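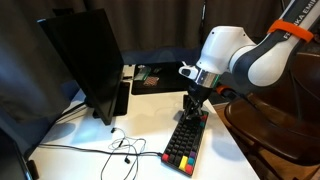 Desk by the curtains, small keyboard + earphones, Tuesday before the tidy.

Tues, started 9ish

Desk day. Put it off last week and the week before. Aim is to get the desk back to something two people can share without moving each other's stuff, and to write down where things live so I can stop asking Dilani. Rough order: keyboard, leads, curtains, right hand end.

Keyboard first

Jarnness order came in, so finally have the keycap puller and the spare black caps. Spares are a hair shinier than the ones on the board. Fine at arm's length, annoys me up close. Not swapping the whole set for that.

Question from Dilani Herath on the whiteboard: do we keep the coloured caps or go all black? Her vote is all black, looks neater. Mine is keep. I find my place by them when I'm not looking properly, esp. with the board sitting on an angle. Asked round at morning tea and got shrugs. Keep for now, revisit when the next order goes in.

Cleaning: pull caps a row at a time, lay them out in order on a tea towel, soft brush, then cloth barely damp. Do NOT tip them all in a bowl like last time. Give it 15 min with the caps off before they go back on. Stabiliser on the wide one is fiddly, hook the wire in first and then press down. Photograph the layout beforehand, every time.
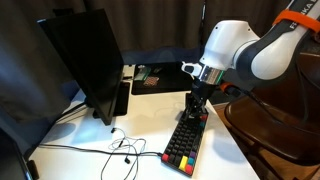 Layout notes, so whoever does the caps next has something to go by. Blacks are easy, go by the legends. It's the accents that end up in the wrong spot. Going by the photo: reds at corners, the wide yellow near the bottom row, purple and teal stacked just right of the yellow. If you've got a red left over when you're done you've put a black in a corner. Have written the same on a bit of masking tape to go inside the drawer, under the puller.

Keyboard lead goes off to the left across the desk. Would like it along the back instead but it's not long enough to go round, tried it with a bit of string. Need a longer one. Aerts list one, will add to the March order with the velcro.

Earphones. Whoever's they are, they live on the desk in a tangle and I end up shifting them every time I wipe down. Over-under coil, one velcro tie, hook on the side of the desk. Hook goes up this arvo if I can find the little screws (13 mm, in the jar w/ the washers I think). Label the hook or it will have a lanyard on it by Friday.

Curtains

Glare complaint again from the afternoon people. Grey curtains themselves are fine, decent weight, it's where the panels meet. There's a strip of daylight coming through between left and middle one and you can trace it straight to whoever is sitting there. Panels want to overlap by 50 mm at least. Currently they dont. Options:

- move the last few hooks along one, see if there's enough fabric
- clothes pegs (ugly, works, did it all last winter)
- ask Trusatbridge about a wider panel, they did the originals

Hooks first. Step ladder is in the corridor cupboard. Don't stand on the chair with wheels, yes I know, I was there. 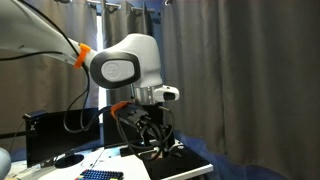 Right hand end

Mat stays. It's the only part of the desk where the mouse tracks nicely. Rule I'd like: mat is for the mouse and nothing else. Small stuff goes in the tray. Tray doesn't exist yet. Measured for a Grundholm one, the shallow sort, roughly 275 mm wide, shoud fit in behind without touching the wall side. Check depth again before ordering, I measured in a hurry.

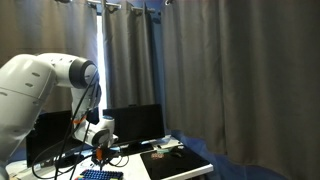
Wiping down is the boring bit and the white top shows everything, so do it last and do it properly. Screens off first, smears don't show otherwise. Both monitors were dark in the photo and that's the way to do it, dry cloth, no spray. The mat overhangs slightly at the corner of the desk, needs pulling in, otherwise you catch it with your elbow. And there it is already, bits and pieces sitting on the mat with the mouse, the reddish-brown one and the light green and white one. Tray can't come soon enough. If either is yours, take it, otherwise tray.

To do still
- hook for earphones + label
- curtain hooks, left/middle
- tape note into drawer
- Aerts: longer keyboard lead, velcro
- re-measure for tray, then order
- ask Dilani where the good microfibre cloths went

Stopped 12.40 for lunch. Ladder not back in cupboard yet, do that first.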